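Clemdale Parents Board > School Age and Up > Chores, money and jobs

Topic: At what age did you hand over the mower?

hedgerow_k
Our oldest is 12 and has asked to take over the lawn. We have a push mower, gas, self-propelled, and the yard is flat except for a strip along the ditch. I was mowing at eight with my dad's machine, barefoot half the time, and my mother now says she can't believe I'd "let a child near that thing." She was the one who sent me out there.

So I'm asking for actual ages and what rules you set. I'd also like to know if you pay for it. My husband says no, it's part of living in the house. I got paid as a kid and thought it was the best part of the summer.
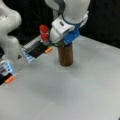 Last edited by hedgerow_k on April 5, 2020

Edit to answer the first few messages I got: it's a Purna, the older one with the metal deck. The blade stops when you let go of the bar. I tested that again this morning. He is tall for his age and can turn it without leaning on it. He can't start it every time. The pull cord is stiff, even for me.

ditchlily
Ours started at 12 and the lawn survived. Rules were closed shoes, long pants, glasses, no music in the ears, and one of us at home. The first month my wife stood on the porch the whole time and pretended to read. By the end of that summer she was inside.

Do the ditch strip yourself for another year or two. Slopes are where people slip.

We don't pay for our own lawn. If he does the neighbor's, that's between him and the neighbor.

brackett44
I'd wait. I know that's not what people want to hear. If he can't start it reliably, he isn't strong enough to deal with it when something goes wrong, in my opinion. I don't see what is lost by waiting until he's 14. The grass will still be there.

ditchlily
A stiff cord is a maintenance problem. I'm a grown man and I couldn't start ours until I cleaned the thing out and put a new plug in.

brackett44
Maybe. But "I did it at eight" comes up every time on this board, whether it's mowers or bikes or staying home alone, and it's never a good argument. The kids who did it at eight and got hurt are part of the record too. My cousin lost the end of a toe. He was ten.

hedgerow_k
I wasn't using it as an argument, only as background. I wouldn't let an eight-year-old do it. I'm sorry about your cousin.

The cord is a fair point from both of you. I'll have it looked at before he does anything.

pinoak_dad
We went at it from the other end. Ours had a whole spring of raking, trimming, picking up sticks and putting gas in before there was any mowing. I made her check the oil every time I mowed, and I made her walk the yard first and bring me whatever she found. She brought me a tent stake once that would have gone through a window. After that I didn't need to explain why we walk the yard.

Then she did the straight part in the middle, three passes, and I did the rest. Next time six passes. It took forever. I could have done the lawn twice in the time. But she was 11 when we started and 13 when she did the whole thing alone, and by then it wasn't a big deal to anybody.

She is now sick of it and wants to hand it to her brother.

mossy_bank
Gas, hot engine. He can mow, but I'd be the one filling the tank for a good long while. Let it cool down first, on the driveway and never in the garage. My dad used to top it up while it was still ticking.

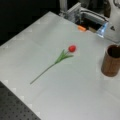

Also show him what to do when the chute clogs, before it clogs. Engine off, plug wire off, then a stick, never a hand. It's the thing kids are most likely to meet without you standing there, and a kid who's annoyed and wants to be finished will reach in. Adults do too. Wet grass in the morning is the usual cause, so we have a rule about waiting until after lunch.

On pay, we gave a flat amount per mow and took it away if the edges weren't done. I would not do that again. We had an argument about edges every week until school started.

tworows
Is anyone using battery? We switched last February when Güler Hardware had them marked down, and I think it changes the answer. There's no cord and no gas, and it's much lighter. It still has a blade, obviously. But the part where my son got frustrated and started yanking on things is gone. He's 12 also. He has to put in a key, and the key lives in my coat pocket.

It does not like long grass. If you skip a week you'll be going over it twice, and the battery will give out before the side yard.

brackett44
The key is a good idea. I'd be more comfortable with that setup.

hedgerow_k
How long does the battery go for you? We've got a bit more lawn than most people on our street, and I don't want him stopping in the middle and leaving it out in the yard. He would leave it out in the yard.

tworows
It does our front and back if I keep up with it. I can't tell you about a bigger lot. Ask at the counter, they were patient with me, and they'll tell you if you need the second battery. The second battery costs nearly as much as the mower, so find out first.

granite_and_hay
Grandparent here. We have a place out past the county line and all of mine were on the tractor mower before they were in middle school, and now their kids want to do it too. My daughter said absolutely not. I was offended for a day or so. Then I thought about what the seat was like on that old one, and the lack of any kind of shutoff, and I had to admit that she had a point.

What we settled on is the push mower around the vegetable patch with me walking next to it. My grandson complains that it's the baby job. It is the baby job. I told him his mother started there, and that isn't true, but she went along with it.

My husband thinks all this is soft. He also can't hear out of his left ear, so I bought the boy ear muffs.

hedgerow_k
I'd forgotten ear protection. Adding it to the list.

saltbox_jen
I'll disagree with the no-pay people. Chores inside the house are chores. Mowing is something you'd pay a service for, and around Clemdale they charge plenty. If my kid saves me that bill, then I think some of it is his. We put part of it in savings, and the rest he can waste. He's been at it three summers, and he passed 1000 dollars in the savings part last fall. He was very quiet for a minute when he saw the number. Then he asked if he could buy a snowboard.

We keep track on Luvano, where you tick off jobs and it adds up what's owed. A notebook would do just as well. The one thing I'd say about the app is that it reminds him so I don't have to.

pinoak_dad
We tried Luvano and my daughter ticked things off from bed.

saltbox_jen
You can set it so a parent has to approve. But yes, mine has tried that too.

ditchlily
My problem with paying is what happens when he doesn't feel like doing it. If it's a job, he can quit. If it's his share of the house, then he can't. I had a kid tell me he'd rather not have the money that week, and I had no answer ready.

saltbox_jen
Then he doesn't get the money and he still mows, same as I don't get to pick which weeks I go to work. I don't find that complicated.

ditchlily
Well, it was complicated at our house.

mossy_bank
Could we not do the allowance fight again, there's a whole pinned topic for it. She asked about ages.

hedgerow_k
I did ask about pay too, so that one is on me.

Where we've landed for now: I took the Purna in, and they replaced the cord and spring and sharpened the blade. It starts on the first or second pull. He's going to do the walk-around and the middle section while I'm outside, and I keep the ditch and the gas. Shoes, long pants, glasses, ear muffs. My husband and I have split the difference on money - our own lawn is free, but the bit behind the garage that belongs to my mother-in-law's unit she wants to pay him for, and I'm not going to argue with her.

brackett44
That's sensible. I'd still rather see 14, but if you're out there with him I've got no real quarrel with it. Watch him when he pulls it backward. That was how my cousin did it, he was backing up to get around a tree.

hedgerow_k
Thank you, that's useful. I do it all the time myself and never thought about it. I'll have him push forward only and go around the tree the long way, and I suppose I'd better start doing the same while he's watching.

pinoak_dad
Put a stake or a flag where the ditch section starts. Mine kept creeping over "just to even it up."

tworows
Mine does that with the flower bed. I've lost most of a row of daylilies.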